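FOR IMMEDIATE RELEASE
2 April 2025

Felholm Opens Two-Arm Handling Laboratory to Visitors from Industry and Education

MEMDALE – The Felholm Institute of Applied Automation yesterday welcomed guests from manufacturing, retail logistics and technical education to an open day at its Memdale laboratory. Visitors attended demonstrations of two-arm robotic handling and met the staff responsible for the program.

The laboratory, which occupies 800 square meters on the ground floor of the Boyer Building, is devoted to the handling of everyday goods. Its work concentrates on items that change shape when they are held, such as clothing, soft packaging and bags. These items remain difficult for automated systems, and most are still packed and unpacked by hand.

Demonstrations were held throughout the day in groups of 40. Each group received a short safety briefing before proceeding to the work cells, where operators presented tasks involving a pair of arms mounted side by side on a common rail. The tasks included work with garments in clear zip-top bags, in which both grippers are needed at the opening of the bag. 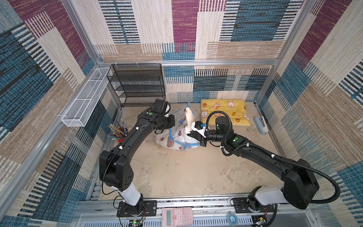 "Our partners ask us about ordinary objects far more often than about unusual ones," said Josiane Bodin, Director of the Felholm Institute. "We wished to show the work at its normal pace, including the attempts that have to be repeated. Visitors put very direct questions to our operators, and we were grateful for them."

The program is supported by Trenard, a supplier of packing equipment, under an agreement that runs through August. Trenard has provided engineering staff and has contributed 500 household and office items to the laboratory's collection of test objects. The patterned wall panels used in the cells are changed at intervals so that the systems are tested against varied backgrounds.

Wai-kit Lui, Head of Laboratory Operations, led the afternoon session for teachers and training providers. He informed those present that the laboratory had logged 2248 handling trials to date and that a written summary would be made available to participating schools.

"A bag that folds over on itself can stop a task completely," Mr. Lui said. "Students who come to us learn to look closely at how a person would hold it, and where the second hand goes."

Organizations wishing to arrange a group visit may apply in writing to the Visits Office, Felholm Institute of Applied Automation, Boyer Building, Memdale. Applications should state the size of the group and any access requirements.

Media inquiries: Press Office, Felholm Institute of Applied Automation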